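Section 5: Fitting the Vostside tracker to your motorcycle

Before you start

The Vostside will tell you where your motorcycle is. It will not go and fetch it, and it has no opinions to share with the person sitting on it. If you bought it hoping for either, the returns form is at the back.

You will need a cross-head screwdriver, the cable ties in the small bag, and your phone with the Iltaler app already installed. Read Section 4 first if you skipped it. Most people skip it.

Caution: Switch off the ignition and take out the key. Disconnect the battery, negative lead first.

Fitting the unit

1. Take off the seat. Put the bolts somewhere you will remember, such as a cup.

2. Find a flat spot under the seat or behind a side panel. Avoid the toolkit tray. Thieves own motorcycles too and know where the tray is.

3. Stick the mounting pad down and press the unit on to it with the label facing the sky. Metal above the unit blocks the signal. Plastic and foam do not.

4. Join the red wire to battery positive through the fuse supplied, and the black wire to a clean earth point on the frame. Bare metal, please. Paint is not an earth point, however old it is.

5. Tie the wiring along the existing loom. Leave enough slack for the bars to turn fully both ways.

6. Reconnect the battery, positive lead first. The unit beeps 2 times. If it beeps without stopping, you have found the fuse warning, covered in Section 7.

Note: The first position fix can take 600 seconds. Have a cup of tea, but check it for bolts.

Setting the alerts

7. Open Iltaler and choose Add Vehicle. Type in the code printed on the card, not the one on the box. The code on the box is for the warehouse.

8. Give the motorcycle a name. If you own more than one, "Bike" will let you down sooner than you think.

9. Set the movement alert. It runs from 1 to 100 and leaves the factory at 66, a setting that ignores wind and most cats. Lower numbers ignore more.

10. Add a second contact. Pick someone who answers the phone at night and will not shout at you for ringing.
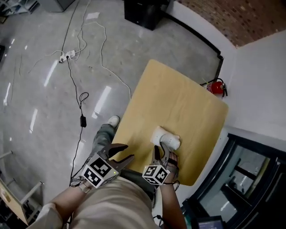
Mizanur Karunaratne writes that he set the alert to 100 on his first evening and was woken by a bin lorry, a fox and his own brother. He now keeps it at 66 and sleeps through the fox. He would also like step 10 to mention that the second contact gets every alert you get, and that his brother has asked to be removed.

We are happy to mention it. To limit what the second contact receives, open Contacts, tap the name and choose Theft Only.

If the motorcycle is taken

11. Ring the police before you do anything else. Give them the registration number and the last position shown in the app.

12. Tap Stolen in Iltaler and confirm. The unit will now report every 5 seconds until you cancel, which uses battery quickly but is the moment you were saving it for.

13. Ask the police for a crime reference number and type it into the box provided. Your insurer will want it as well, probably twice.

Caution: Do not follow the signal yourself. A dot on a map looks very manageable from the kitchen. It does not show how many people are standing next to it.

Caution: If you are stopped on the road and told to hand over the keys, hand them over. The unit goes on working without you.

Checking the unit

14. Once a month, push the motorcycle a short way with the ignition off and wait for the alert. If none arrives, check the fuse, then the phone, then whether you silenced the app in a temper.

For the backup battery, turn to Section 6.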